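Jun 29, 2020

# Six weeks of learning to nap

I have become a napper, and I am so happy about it that I need to write it down somewhere! 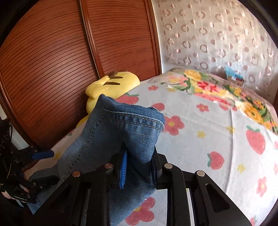 Vaida Kivi wrote to me after my last post that naps had never done a thing for her except ruin the evening, and that she wakes up from them cross and thirsty with no idea what year it is. Could I please explain what the fuss was about?

I can try. Vaida, I was exactly like you until the middle of May. My naps used to happen by accident, on the couch, with a book on my chest and my neck at some terrible angle, and they lasted as long as they lasted. I'd come to at half past five feeling like wet cardboard, eat something salty standing up in the kitchen, and then lie awake until one in the morning. I thought that was what a nap was.

The thing that changed it was a timer. I set it for 24 minutes (I tried 20 first and kept getting woken up just as I was drifting off, and 30 made me groggy, so I split the difference and then fiddled with it) and I get up when it goes off, no matter what. The first week was awful. I mostly lay there with my eyes shut composing emails. I'd get up annoyed and go back to work annoyed. Then one afternoon in the second week I dropped straight off and woke up to the timer feeling as if somebody had opened a window in my head, and I've been chasing that feeling ever since. I get it maybe two days out of three now!

A few things I've picked up along the way.

Go early. If I lie down right after lunch, I'm fine at bedtime. If I leave it until four, I may as well plan on reading half a novel that night.

Lie on the bed, on top of the covers. I was sure this would be too much like real sleep, and that the couch was the sensible place, but the couch is where the neck thing happens. On top of the covers with a light blanket over my feet seems to tell my body that we're only visiting.

Leave the curtains alone. I used to make the room as dark as I could, and it made waking up so much harder. A bit of daylight coming in keeps me near the surface, and I love dozing in it – it reminds me of being a kid at my aunt's place in Bidcombe, where all of us were sent upstairs after lunch in the summer, whether we were tired or not. My cousins whispered the whole time. I remember the sound of dishes downstairs and somebody's radio, and how long an afternoon was back then.

Coffee first. I know how this sounds! Rasmus Sepp told me about it and I thought he was pulling my leg. You drink a small cup quickly, lie down, and it kicks in at more or less the moment you're getting up. It doesn't work for everyone (my sister tried it and spent the whole time listening to her own heart), but on a slow day it's wonderful.

I've been keeping a notebook as well, a cheap one with squared paper, where I put down the time, whether I slept, and how the next hour went. It's very dull reading. "Slept. Good." "Didn't sleep. Fine anyway." "Neighbor's drill." But going back through it last night I noticed that the days I marked "didn't sleep" were nearly as good afterward as the days when I did, and that has taken all the pressure off. Lying still with my eyes closed and no phone is enough. I leave the phone in the kitchen now and use an old wind-up timer shaped like a tomato, which ticks, and the ticking turned into part of it. I find I miss it at night.

Austra Baranauskienė asked in the comments what I do on days when I have to be out of the house. Mostly I go without, and I'm a bit of a bear by three. I did once manage 8 minutes in the car outside the Egilsson garden center with the seat tipped back, and came out with much better tomato plants than I would have chosen otherwise, I'm convinced of it.

In July I'm going to try moving the whole thing half an hour earlier, before lunch, to see if being hungry makes any difference. Keith Yeoman swears by it. He also swears by cold showers, so I'm taking it with a grain of salt, but I'll report back. And Vaida, please give it two weeks with a timer before you write it off, and let me know how the evenings go!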